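Home Builds Robots Workshop Glossary Contact

This site uses cookies to remember your reading level. OK

How a robot arm moves a plate

Ekerden is a robot bench that was built on a computer in the Zarnside shared workshop. A bench built this way is called a simulation. The computer stores the size, shape, and position of every part. It also stores rules for how the parts may move. When the program runs, the computer works out where each part should be next and draws the result.

The job at Ekerden is small. A robot arm picks up a plate from one holder and puts it down in another. The plates are microplates, a kind of flat tray used in laboratories. A microplate has rows of tiny cups called wells. A common type has 96 wells, so three plates of that type have 288 wells between them.

Each part of the bench has a job:

The table holds everything up.
The breadboard is the gray plate full of small holes. On a real bench, bolts go into the holes. This kind of breadboard has nothing to do with bread, or with the electronic kind.
The holders keep the plates in known places.
The arm carries the gripper.
The gripper closes on a plate and lets it go.

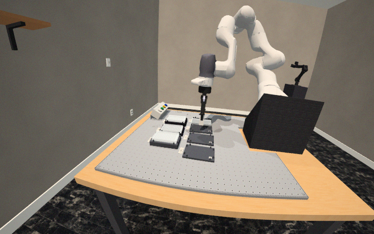 One reader wrote to ask why the arm needs so many joints if it is only moving a plate a short distance. A crane has fewer, the reader said, and cranes lift much heavier things.

The answer has to do with direction. A crane can hang its hook over a spot, but the hook is free to swing and turn. A plate has to arrive flat, and its sides have to line up with the holder. Some joints bring the gripper to the correct place. Others tilt and turn it. In most moves several joints work at once - if one bends, another has to bend to keep the gripper pointing down.

You can try this with your own arm. Hold a book flat on your hand and move it slowly from left to right. Your wrist turns to keep the book level while your elbow and shoulder do the moving.

Coordinates

The arm has no idea what a plate is. It works with numbers called coordinates. One number says how far left or right, the next says how far forward or back, and the third says how high. More numbers describe how the gripper is turned.

Each holder has its own set of numbers, saved in a list. People find long lists of numbers hard to read, so the places also have short names. N1, N2, and N3 are names for plate holders. LP1 and LP2 are names for places in the other column. The program can say "go to N1" and the computer looks up the numbers.

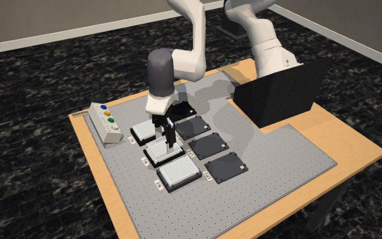
Picking up a plate takes more care than moving through the air. The gripper first stops above the plate with its fingers open. This position is called the approach point. It then goes straight down, closes, and goes straight up again. If it came in at a slant, a finger could hit the side of the holder.

The Ekerden program divides one complete transfer into 10 steps:

1. Move to the start position.
2. Move above the plate.
3. Open the fingers.
4. Go straight down.
5. Close the fingers.
6. Go straight up.
7. Move above the new holder.
8. Go straight down.
9. Open the fingers.
10. Go straight up.

The whole program is 74 lines long. Most of the lines are the list of places. The steps themselves take up very little room, and they can be used again for any pair of holders.
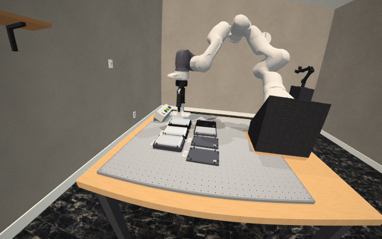 Between steps the computer has to fill in the path. It does this by cutting the movement into many short pieces. The first full test used 783 pieces. With fewer pieces the program finishes its calculations sooner, but the path between two points is less exact.

The computer also checks for collisions. A collision is when two solid parts try to be in the same space. The arm must not pass through the table or the box beside it, and a plate being carried must stay clear of the other plates. The usual fix is to lift higher before moving sideways.
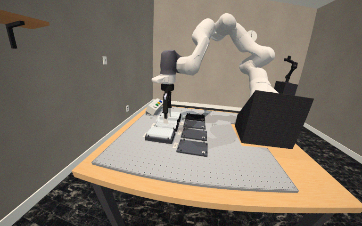
Delia Marchbank, Workshop Editor
Jul 17, 2018

Building your own

You can make a paper version at home. Draw a grid on a large sheet and mark four rectangles as holders. Give each one a name and write down its column and row. Cut a small card to act as the plate. One person reads out the steps and another is the arm, moving only when told. Write down any step that was missing, add it to the list, and run the list again from step 1.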